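Slide 4. Do we need drying racks?

Osbridge want one by every sink. I asked why and got a leaflet. Pause here.

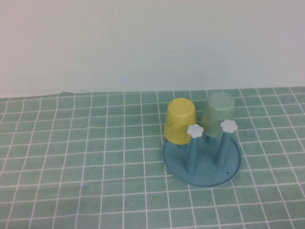

Osbridge Kitchen Habits Group

Two cups upside down on pegs, two pegs free, flowers on top. Fine. But a tea towel does the same job and goes in a drawer. Nidia will say air drying is cleaner. Ask her who washes the tray.

Our July survey had 161 replies from 1,060 homes. I wouldn't buy a rack on that. Aiman has the forms if anyone wants to check.

Next slide: sponges.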